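Rarnanik Outdoors Community > Hunting > Packs and Boots

Boots for a September elk hunt, and is it too late to break them in?

Posted by Kilent, September 2023

Hi all! I drew a tag I've been putting in for since forever and I leave in 26 days. My old boots gave up on me on a scouting trip in August (the left sole peeled back from the toe like a banana) so I'm shopping in a hurry. The pair I like at the local shop is $459, full leather, very stiff, and when I walked the carpet in them I felt like I was wearing two mailboxes. The guy there swore they'd soften up.

I'll be carrying a camp in for the first day, then hunting from it with a lighter pack. Steep country, lots of loose rock, some blowdown. I weigh a bit more than I should and my heels blister if you look at them wrong. Should I go stiff and hope I can break them in, or get something softer I can wear out of the box? Also, do any of you use liner socks? My wife says they're a gimmick. She's usually right about these things, but she hikes in running shoes.

6 replies, 2 shown

Rey

You have time, but start tonight. I bought a stiff leather pair a few years back and gave myself a week, and I spent most of that elk season sitting on a log with tape on both heels. The year after, I did it properly and had no trouble at all.

What worked for me was wearing them around the house for a couple of evenings with the exact socks I'd be hunting in. Then short walks on pavement, then the hill behind my place with an empty pack, and only after that did I start adding weight. If you get a hot spot, stop and tape it right then. I know you'll want to push on to the truck. Don't.

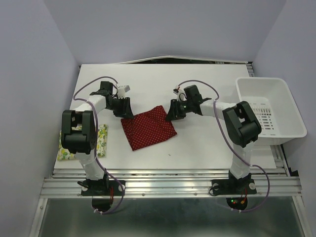 4 min read

On stiff versus soft, with a camp on your back and loose rock underfoot I'd take stiff every time. Sidehilling in soft boots wears out my ankles and I end up walking on the edges of my feet all day. But "stiff" covers a lot of ground! There are mountaineering boots that barely bend, and there are hunting boots with a firm midsole that still let your foot roll. If the ones at the shop feel like mailboxes, ask for the next step down before you hand over the money. Kick your toe into something while you've got them on, too. If your toes hit the front in the store they'll hit it a thousand times coming downhill.

Liners, yes. Thin ones, with a medium wool sock over the top. I also retie at the bottom of every big descent, snug over the top of the foot and a little looser at the ankle. Bring camp shoes as well, even if they're cheap foam things. My feet forgive me for a lot if I let them out at night.

Plurkik

just get the ones that fit. I paid 30 bucks for a used pair and killed a bull in them. liners never did anything for me but extra socks did, I change at lunch and hang the damp ones off my pack

one thing, put the leather conditioner on a few days before you go and not the night before or they'll feel greasy the whole first day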